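Tirno adds two-screen play for long-distance game nights

1 Sep 2026
By the games desk

Print this page | E-mail this story

Tirno, the hidden-route board game that did well in the shops last December, can now be played properly over a video call. The free update went live this morning. No new box needed, no extra cards, and the people at the other end don't need their own copy.

Publisher Plotideck says the remote rules came out of letters from players whose regular group had moved away. One household keeps the board and acts as host. Everyone else joins by call and opens a hand page on a phone or tablet, where their route cards are dealt to them in private. The host moves the pieces. That's about it.

For those who missed it first time round - Tirno is a game for up to six, each player trying to get a parcel across a walled town without the others working out which gate they are heading for. You move, you bluff, you ask one question a turn. First parcel out wins, unless somebody has already named your gate, in which case you are done. A round takes 34 minutes by the publisher's reckoning. Ours took longer but there was a lot of arguing.

The trouble with playing it on a call was always the cards. There are 52 in the pack and each player holds some of them secretly, so the host either had to look at everybody's hand or trust a cousin in another town to write things down. People got round it with envelopes. Some posted cards to each other, which is sweet, but hard to shuffle.

Now the host types a short game code into the hand page, reads it out, and the page does the dealing. The paper pack stays in the box for the whole game. Question tokens are handled the same way, though you still ask your question out loud, and the rules are quite firm that you have to ask it with your camera on. Bluffing into a black square was judged too easy.

A few things to know before you start. The hand page works in a web browser, no download. One player per device. If you drop off the call your cards are kept until the host ends the round, so a dodgy connection won't cost you the game. The host can play too, but uses a phone for their hand like everbody else. And there is now a pause rule, so one kettle break per round is allowed without losing your turn.

Camera angle matters more than you'd think. Plotideck's advice is to have the board seen from above or nearly, with a lamp off to one side, and to turn the board so the north gate is at the top of the picture. Two devices on the call at the host's end is better still, one on the board and one on the faces. We tried with a single laptop tipped forward and it was fine for the first ten minutes, then it slid.
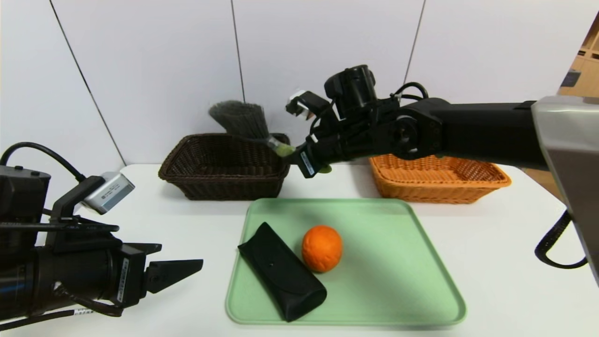
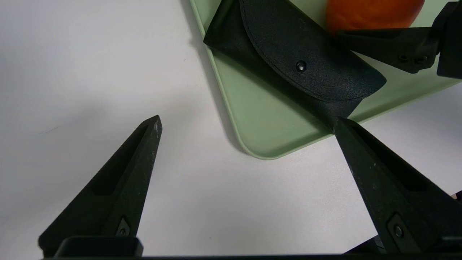
The update also fixes the Pumphrey bridge, which had been a sore point. Under the old rules a player sat on the bridge could block the east side of the town more or less for ever. You now have to move off after 2 turns or pay a token. This goes for the ordinary table game as well, and a replacement rules sheet can be printed from the Plotideck site.

There will be an online league too. It starts at Kodstead, the games café where Tirno was first tested, with 800 places open to players anywhere who can manage an evening kick-off. Entry is free. Matches are by video call using the new hand page, and the final is down for December, on the café's own board, with finalists able to dial in or turn up. Sign-up is through the café.

A version for two players is being looked at but theres no date for it. The publisher would only say that bluffing one person is a different job from bluffing five.

Print this page | E-mail this story

Comments (4)

gatekeeper_jo
Finally. We've been doing the envelope thing since spring and my sister steams them open, I'm sure of it.

Marrowfat
Does the hand page work on an old tablet? Mine is ancient and struggles with most things.

tabletop_tess
@Marrowfat worked on mine and that's pretty old. Bit slow on the deal, fine after that.

northgate
Good about the bridge rule. Should have been in from the start.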